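August 18, 2025
Workshop notebook, glaze bench

Long one today, because I finally opened the kiln and I want to get this down before I start remembering it kinder than it was.

Quick recap for anybody picking up the notebook cold. I've been trying to get a soft satin white out of the Wetelby base, the one we used to buy ready mixed and now have to build from scratch. The January batch was lovely and I wrote down almost nothing about it (yes, I know, I've been scolded already, mostly by me). All I had was a recipe card with a splash of something across the silica line and a note saying "cooled slow, nice." Nice! Thanks a lot, me.

So this round I mixed four small cups from the same dry batch, 509 grams before water, and changed only how much whiting went in. Sieved everything twice. The Grosavis sieve is getting baggy in the middle and I'd like a new one before we do anything serious, but it got through. Cup three was thick as yogurt and I let it down with a little water, which means its dip was probably thinner than the others. Please read the results for cup three with that in mind.

Nineteen tiles went in. Most were the usual Dollthorpe stoneware, and I tucked 3 in from the older bag of clay, the gritty one, to see if the white goes muddy on it. It does. Not a terrible mud, kind of an oatmeal, and I might even like it on a mug. On a plate it would just look unwashed.

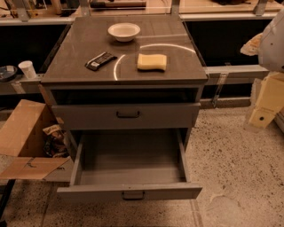

Cup one came out glossy. Really glossy, window-pane glossy, with tiny pinholes along the top edge where I'd held the tile with tongs. Cup two is closer, a low shine with a bit of movement where it pooled in the stamped lines. Cup three is patchy, see above. Cup four is the one! Proper satin, feels like the inside of an eggshell, and it breaks to a warm tan over the ridges just like the January pieces did. I put a tile next to the one surviving January cup and couldn't pick between them except that the new one is maybe a hair bluer. That could be the light by the window, I'll look again in the morning.

The cooling is where I'm less sure of myself. I held for 137 minutes on the way down, and I can't tell you that was the right number, it was just how long I stayed before I wanted my supper. Everything got the same hold, so the difference between the cups has to be the whiting, but I don't know how much of the satin would be there without the hold at all. Next firing I want a cup four tile in a plain fast cool, and I'd love for somebody to stop me if I try to change two more things at the same time - I always do.

Other bits while I'm here:

Shelf two has a glaze drip on the left side. I've ground it off but it wants a fresh coat of wash before anybody puts a foot ring on it.

The Li scale drifts when the fan is on. Turn the fan off, weigh, turn it back on. I lost half an hour to that and thought my arithmetic had gone.

Somebody's red slip was in the bucket marked clear. I've relabeled it and I'm not mad, but I did dip a tile in it.

Did the lemon test on a cup four tile too. Slice of lemon sitting on it overnight, no dull ring that I can see or feel. I'll do vinegar next and leave it longer. If it holds up I'll mix a full bucket and write the recipe on the inside of the cupboard door in marker, where I can't splash it.

Tiles are on the windowsill, numbered on the back. Pick them up and feel them, just put them back in order please.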